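Sim cell notebook, Ruver arm, sofa setup
September, started 9:40

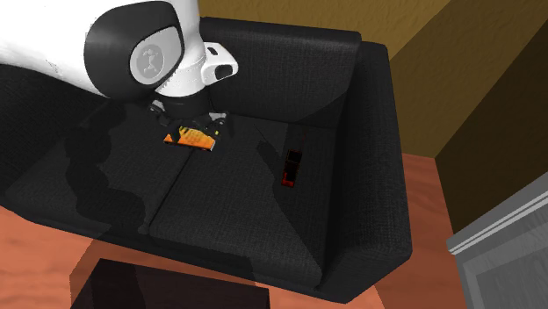
Picked up where Frans Kuipers left off. His note said the arm shook when it came down low over the seat and that he had left the controller gains alone. I loaded his last save and got the same shake on the first reset, so it is repeatable.

Checked the easy things first. Base position matches the config. Joint limits match the Prulbridge sheet. Gripper mass was wrong. Someone had swapped in the newer gripper model and kept the mass of the old one, so the gravity compensation was off by the difference. Fixed it in the arm file, not in the scene file, so the other scenes get it too.

Shake is smaller but still there. Next suspect was the cushions. The collision shape for the sofa was one convex hull, and that fills in the dip between the backrest and the seat. Anything placed near the back starts out inside the hull and gets kicked on the first step. Rebuilt it as separate pieces: back, two arms, two seat cushions, base. Left a small overlap at the center seam so thin items don't drop through.

Ran 200 resets with the new shapes. 3 bad ones, all with an item spawned across the seam. Raised the spawn height a little and let things settle before the arm is allowed to move. Ran 200 again, no bad ones.

11:15. Friction. Cloth was set the same as the floor. Put it back to the value in the Ouellet table. Items stay put now when a finger brushes them. Before this they slid toward the front edge.

Gripper linkage: the two sides were not closing together. The mimic joint on one side had its sign flipped. Easy to miss unless you close it on nothing and watch the tips. Please do that check after any gripper change, it takes ten seconds.

Lighting left as it was. Frans wants the hard shadows kept for now. I'd like a softer set as well but that can wait for the Skindumell build.

Step time is up because of the extra collision pieces. Dropped the solver iterations on the furniture and most of it came back. Arm and gripper iterations unchanged.

Still open:
- wrist camera offset not rechecked since the gripper swap
- reset 126 from the first batch, keep the log, I want to look at the contact forces
- rename the old arm file so it stops getting loaded by default

Saved as the new baseline. Frans, pull before you run anything.

Last updated: September, 16:20

Recent entries
Gripper file cleanup
Joint limits, second pass
Reset script hangs on exit
Floor and cloth friction values
Moving the Ruver base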